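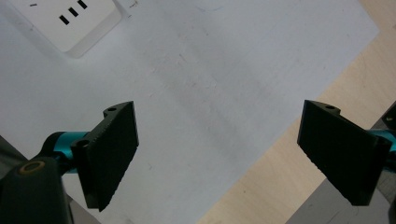 1/ Fil généalogie ! Je me lance dans l'arbre de la famille côté maternel, à la main, sur papier, au crayon d'abord. J'en rêve depuis le collège. Je vous raconte ce que j'apprends au fur et à mesure.

2/ Point de départ : un acte de mariage retrouvé dans une boîte à biscuits chez ma tante. Les deux noms sont lisibles, le lieu aussi (Bouzid), et l'année a pris un pli en plein sur le dernier chiffre. Évidemment.

3/ Premier conseil, que je tiens de Fouad Ait Brahim et que je répète à tout le monde : commencez par les vivants. Téléphonez. Les registres vous attendront, les grands-oncles moins.

4/ J'ai donc appelé. Une heure et demie avec la cousine de ma mère, et j'ai récupéré plus de prénoms qu'en trois mois de recherche en ligne. Et des surnoms !! Notez les surnoms. Chez nous, la moitié des gens n'étaient connus que sous celui-là.

5/ Exemple : je cherchais une « Louise » depuis l'hiver. Introuvable. Elle s'appelait Marie-Antoinette à l'état civil et personne ne l'a jamais appelée comme ça, même pas son mari.

6/ Côté registres : les tables décennales, c'est de l'or. On cherche par nom sur dix ans, on note la date, puis on va lire l'acte complet. Et on lit TOUT l'acte, témoins compris. Les témoins, ce sont souvent les frères, les beaux-frères, le voisin qui deviendra beau-père.

7/ C'est par un témoin que j'ai retrouvé la branche de Luslow, dont on m'avait toujours dit qu'elle n'existait pas (brouille d'héritage, une histoire de pré, je ne m'en mêle pas).

8/ L'écriture. Les premières pages, j'ai cru que je n'y arriverais jamais. Puis on s'habitue à la main d'un officier d'état civil, on reconnaît ses « s » et ses abréviations, on avance bien… et il est remplacé par un autre qui écrit comme un chat.

9/ Mon truc : je recopie les formules toutes faites (« par-devant nous », « ont comparu ») dans un carnet. Une fois qu'on les connaît par cœur, les mots qui restent sont les noms, les âges et les métiers.

10/ Les métiers, quel bonheur. J'ai un sabotier, une dévideuse de soie, un « journalier » à chaque génération et un ancêtre déclaré « musicien » à son mariage, puis « cultivateur » à la naissance de son premier enfant. Je pense beaucoup à lui.

11/ Pour la mise en page, j'hésite encore entre l'arbre ascendant classique et la roue. La roue est superbe mais on y perd les frères et sœurs, et chez nous ce sont eux les plus intéressants. Je penche pour l'arbre.

12/ Numérotation Sosa : vous êtes le 1, votre père le 2, votre mère le 3, son père à elle le 6, et ainsi de suite. Le père a toujours le double du numéro de l'enfant, la mère le double plus un. À la cinquième génération, la première case porte le 16. Simple et génial.

13/ Quand une info n'est pas sûre, je la laisse au crayon avec un petit point d'interrogation. Pas d'encre sans acte ! J'ai recopié une fois l'arbre d'un inconnu trouvé en ligne, et je me suis retrouvée avec une femme née après sa propre fille.

14/ Prochaine étape : les registres matricules militaires. On y trouve la taille, la couleur des yeux, parfois les adresses successives. J'ai hâte de savoir de qui vient notre menton.

15/ Si vous avez des ancêtres à Bouzid, écrivez-moi, on est peut-être cousins !

Commentaires

Radwa Hajji
Le coup du prénom d'usage, pareil chez moi ! Mon arrière-grand-père a trois prénoms et on l'appelait par un quatrième.

Kobe Bosman
Pour l'encre, tu prends quoi ? La mienne a bavé sur toute une génération.

Cremilda Brito
Team arbre. Et je veux la suite sur le musicien.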